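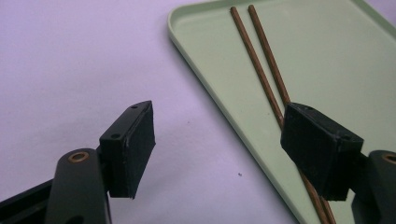

**What did the Desetti Foundation grant pay for between March and the date of this report?**

The grant paid for the repair of the lunch kitchen at the Treltow Community Center, the first year of the home meal route to Pulby, and part of the wages of two kitchen staff.

Date of report: 16 Sep 2021
Grantee: Treltow Community Center
Project: Shared Meals for Older Residents

## Kitchen repairs

Work on the kitchen was completed within the approved budget. The contractor, Tangen Building Services, replaced the floor drain, the extractor hood and the wiring behind the dishwasher. The county inspector requested one change, a second hand sink near the serving door, and this was installed before the kitchen reopened. Its cost was met from the contingency line. A small section of tile behind the range is still to be replaced; the color originally ordered has been discontinued, and the Center has accepted a close match.

## Meals served

The Center served 1,975 lunches in the dining room during the period. A further 805 meals were delivered to homes on the Pulby route. Dining room attendance was lower than planned in the first weeks after reopening, when seating was limited, and rose once the second sitting was added. Diners at the early sitting have asked for a later start, and the Center will try this during the coming quarter.

The menu now changes every two weeks. Rice and noodle dishes were added at the request of residents and have remained on the menu. Soup is no longer sent on the delivery route, as the containers did not travel well.

## Staffing

Both kitchen posts funded under the grant are filled. One post was vacant for 11 days, during which lunches were prepared by the evening cook at the regular rate of pay. All kitchen employees hold current food safety certificates.

## Budget

Spending on food is above forecast, mainly for cooking oil and poultry. Spending on fuel is below forecast. The Center requests permission to move the unspent fuel amount to the food line. No increase in the total award is requested.

## Work planned for the next period

- Replace the remaining tile behind the range.
- Extend the Pulby route to add up to 12 households now on the waiting list.
- Renew the lease on the delivery van.
- Submit the audited accounts with the final report.

The signed budget transfer form and copies of the contractor's invoices are attached.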